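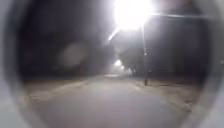
Demyd Tkachuk schrieb uns im April, er habe seine Laterne zweimal gemeldet und jedes Mal eine andere Auskunft bekommen, wer zuständig sei. Ähnliche Zuschriften kommen öfter, deshalb haben wir die Antworten zur Straßenbeleuchtung in Retitz neu zusammengestellt.

Wer ist für die Laternen zuständig?
Für alle öffentlichen Straßen und Wege die Gemeinde Retitz, Sachgebiet Tiefbau. Wartung und Reparatur übernimmt die Firma Podotton. Leuchten auf Privatwegen und Garagenhöfen gehören den jeweiligen Eigentümern.

Wie viele Leuchten gibt es?
Im Gemeindegebiet stehen 1348 Leuchten. Davon sind 167 noch nicht auf LED umgestellt, vor allem im Ortsteil Unterretitz und an der alten Kreisstraße.

Wie melde ich eine defekte Laterne?
Über das Meldeformular oder telefonisch im Bürgerbüro. Bitte geben Sie die Mastnummer an. Sie steht auf einem Aufkleber in Augenhöhe. Fehlt der Aufkleber, reichen Straße und nächste Hausnummer.

Wie lange dauert die Reparatur?
Einzelne Ausfälle werden gesammelt und in der Regel innerhalb von zwei Wochen behoben. Ist ein ganzer Straßenzug dunkel, fährt der Bereitschaftsdienst noch am selben Abend raus. Bei Kabelschäden muss gegraben werden, das kann länger dauern.

Wann wird gedimmt?
Von 23 Uhr bis 5 Uhr auf 50 Prozent. Ausgenommen sind Fußgängerüberwege und der Busbahnhof.

Die Lampe scheint mir ins Schlafzimmer. Was kann ich tun?
Stellen Sie einen formlosen Antrag auf Abschirmung. Podotton prüft vor Ort, ob ein Blendschutz montiert werden kann. Für Anwohner entstehen keine Kosten. Ein Versetzen des Mastes ist nur bei Straßenbauarbeiten möglich. Bitte die Leuchten nicht selbst abkleben oder anstreichen.

Warum brennt das Licht manchmal am Tag?
Meist wird dann gemessen oder ein Fehler gesucht. Brennt es mehrere Tage hintereinander, bitte melden.

Darf ich Plakate am Mast anbringen?
Nur mit Genehmigung des Ordnungsamts.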